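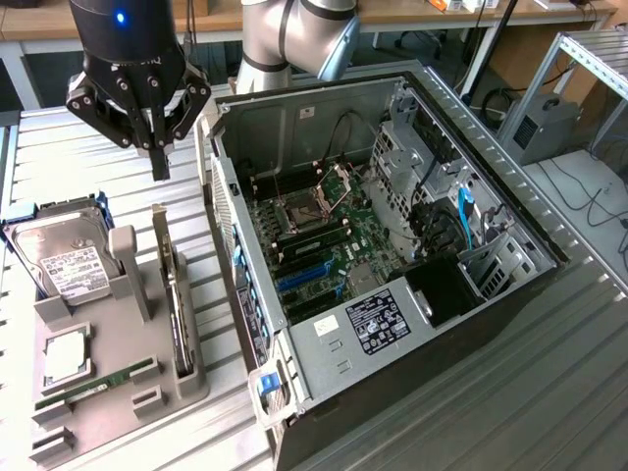
Tariq Pirzada keeps his screws in an egg carton, one cup for each part he takes off, and says he has not lost one since he started. Uzma Yousafzai wrote in to say she tapes hers to a sheet of paper next to a rough sketch of the case. Either way works. A single dish with every screw in it does not, as you find out when the long ones won't go back where the short ones came from.

Working inside a desktop tower

These notes cover cleaning out an older desktop, swapping memory, and changing a processor. They assume a full-size tower with a side panel that comes off.

Before you open it

Shut the computer down from the menu, switch off the power supply at the back, and pull the power cord. Hold the front power button in for a few seconds after that. Then take off everything else: monitor, keyboard, network cable, speakers. Put a bit of masking tape on any cable you might not recognize later.

Lay the case on its side with the open side up. The board is then flat in front of you, a dropped screw stays where you can see it, and a heavy cooler isn't pulling sideways while you loosen it. Trying to do this job with the tower standing under a desk is hard on the knees and the temper.

Pick a surface you can leave alone until tomorrow. A dining table is fine if dinner is somewhere else. Keep carpet, wool blankets and plastic bags away from the work.

Touch bare metal on the case before you handle any part, and again each time you come back from somewhere else. If you have a wrist strap, clip it to unpainted metal.

Dust

Take the case outside or into the garage for this part. Use short bursts from a can of compressed air, with the can upright. Hold fan blades still with a finger or a cotton swab while you blow past them. Start at the top of the case and go down.

A soft, dry paintbrush, one inch wide, gets into corners the air won't clear. Keep one that has never been in paint. Front panel vents collect a felt of lint on the inside, and a brush lifts it off in sheets. Don't use the household vacuum inside the case. You can run it nearby to catch what the brush throws up.

If there is a plastic duct or fan shroud, see whether it unclips. A lot of the dirt sits behind it. Note which way it faces before you lift it out.

For sticky residue on bare metal or plastic, use a cloth dampened with rubbing alcohol, 70 or 90 percent. The stronger one dries faster. Keep it off the labels if you want to be able to read them.

Latches and clips

Colored plastic on a case often marks something you are meant to move by hand. Push, slide or squeeze it gently and watch what lets go. If nothing does, look for a screw before you use more force. Old plastic gets brittle, and a broken latch on a ten-year-old case can be hard to replace.

Cables

Take a picture with your phone before unplugging anything. Take another from the opposite side.

SATA cables, the flat thin ones that run to the drives, usually have a small metal spring on the plug. Press it down, then pull straight out by the plug. Don't wiggle it. If the cable has no spring it will come out with a light pull, and may also come out by itself when you close the case, so check it last.

The wide power plug on the board has a catch on one side. Squeeze the catch and rock the plug a little along its long side. It can take more effort than you expect.

Keep loose cables out of fans. Twist ties from bread bags hold up poorly in a warm case. Hook-and-loop strips last longer, and you can open them again.

Memory

Open the clip at one or both ends of the slot. Some boards have a moving clip at one end only. Lift the module straight up by its edges.

Each module has a notch off center. Line it up with the bump in the slot before pressing. Push down evenly with both thumbs until the clips close. If one end sits higher than the other, take it out and try again.

A computer that starts up with a blank screen after this job very often has a module that isn't all the way in. Check that before you buy anything.

The processor socket

Leave the socket closed unless you are changing the processor. If you are, have the new one at hand before you lift the lever, so the socket stands open as short a time as possible.

On a socket with pins inside, those pins bend at a touch and are miserable to straighten. No brushes, no cloths, no compressed air. Don't pass tools over it. If you have to walk away, put the plastic cover back on. If you threw out the cover, close the frame and lay a clean, stiff card over the top without letting it press on anything.

Hold the processor by its edges. Match the corner mark and the side notches, then lower it straight down. It should need no pressure at all. The lever will need some, and that is normal.

Wipe off old thermal paste with a lint-free cloth and rubbing alcohol. Coffee filters do the job as well. Put on a dab the size of a pea and set the cooler down once. Tighten the screws a few turns each, going corner to corner.

Drives

Write down which drive was in which bay. When you lift a drive out, support it from underneath and set it on something soft, label side up. Side screws on drive cages come in two threads that look nearly alike, so put these in their own cup of the egg carton.

Before you close up

Turn the case gently and listen for a rattle. Run your eye along every plug. Count nothing as finished until the computer has started once with the panel off and all the fans have turned. Keep your hands out while it runs. Then shut down, unplug again, and put the panel on.

From readers

Glykeria Chatzigeorgiou: I put an old bath towel under the case so it doesn't scratch the table. A cotton one, washed without softener.

Nhung Từ: Write the date you changed the thermal paste on a piece of tape and stick it inside the side panel. Mine says January and I would never have remembered.

Asif Shaikh: A magnetic screwdriver is fine for case screws. Keep a small flashlight you can hold in your teeth, or get a headlamp.

Page updated March 25, 2026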